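Dicas de oficina: comparar garras manuais em casa antes de comprar (ou imprimir) a segunda

Quem já montou uma garra de mão com dois dedos sabe que a bancada engana. Um cubo de madeira, uma lata, uma caixa de parafusos: tudo isso se agarra bem com quase qualquer almofada. As diferenças aparecem nos têxteis, e o melhor sítio para as encontrar é um quarto.

As notas são de agosto e comparam três montagens: a Bustard, a Skeltham e uma terceira com dedos Pirmont em suportes feitos por mim. O controlador foi sempre o mesmo, um Buchanan de segunda mão, com a leitura de abertura em 256 passos.

Antes de começar

Limpe as almofadas com um pano húmido e deixe secar. O pó dos tecidos acumula-se na textura e ao fim de uma tarde a almofada já escorrega. Eu limpava a cada dez tentativas, em todas as garras, para ninguém sair beneficiado.

Aperte os parafusos das articulações e marque a posição com um risco de caneta na cabeça e outro no suporte. Se os riscos deixarem de coincidir, a folga mudou e os resultados da manhã já não se comparam com os da tarde.

Anote a hora. Perto de uma janela, a câmara das onze não é a câmara das cinco.

Têxteis, do mais fácil ao mais difícil

1. Pano de cozinha dobrado. Serve para aquecer. Se a garra falha aqui, o problema é de alinhamento: feche os dedos sem nada no meio e veja se as almofadas encostam em toda a altura. Na Skeltham encostavam só na ponta e foi preciso uma anilha de cada lado.

2. Manta lisa em cima da cama. Não tente apanhar a manta esticada. Faça primeiro uma prega com a outra mão, aproxime os dedos abertos e feche devagar. As almofadas duras deixam fugir a prega para cima; as macias aguentam melhor, mas gastam-se nas arestas.

3. Pelo comprido. Abra as maxilas ao máximo, uma de cada lado do monte de tecido, e desça até os dedos ficarem abaixo da altura do pelo. Fechar só nas pontas dos fios dá uma falsa sensação de pega - o sensor diz que há carga e a peça cai a meio do caminho. Com pelo branco, confirme também a exposição da câmara, que tende a perder o contorno da peça quando há luz forte por trás.

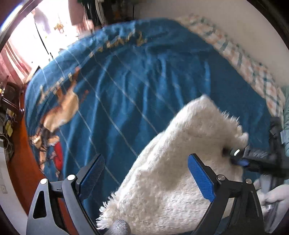
4. Almofada com enchimento. O enchimento empurra os dedos para fora, por isso convém fechar em dois tempos: até tocar, pausa curta, depois o resto. No Buchanan isto faz-se com dois pontos de paragem. O meu segundo ponto ficou em 94, e com esse valor a Bustard e a montagem Pirmont deram resultados parecidos.

5. Peúgas aos pares. Parecem simples e são o pior da lista. O par roda entre as almofadas se for agarrado pelo meio. Agarre junto ao elástico.

Câmara

Uma lente muito aberta mostra os dois dedos e ainda o quarto quase todo, o que ajuda a perceber de onde vinha a mão. Em contrapartida, as linhas direitas curvam e as distâncias perto dos cantos não são de fiar. Meça sempre ao centro.

Se houver uma janela no campo de visão, fixe a exposição com a câmara apontada para o tecido. Em automático, a imagem escurece cada vez que se vira para a luz. Masanobu Koyama, que me vendeu o controlador, aconselhou-me a correr meia cortina, e com isso deixei de mexer nas definições.

Verifique os cabos. Prenda-os ao punho com fita de velcro, com folga suficiente para o pulso rodar. Um cabo esticado puxa a garra para o lado e nas notas aparece como erro de pega.

Luvas

Use luvas finas e claras. As grossas tiram sensibilidade no punho e fazem apertar mais do que é preciso. Ao fim de uma hora nota-se no antebraço.

Como registar

Uma folha por garra, uma linha por tentativa: peça, abertura inicial, pegou ou não, caiu ou não. Não misture "pegou mal" com "não pegou", são avarias diferentes. Eu comecei sem essa separação e tive de repetir as peúgas.

O que ficou cá em casa

A Bustard para tecidos grossos, pela abertura. A montagem Pirmont para o resto - é mais leve e as almofadas trocam-se sem desmontar o dedo. A Skeltham voltou para a caixa até eu arranjar anilhas mais finas. O próximo teste é com toalhas de banho, primeiro secas e depois acabadas de sair da máquina.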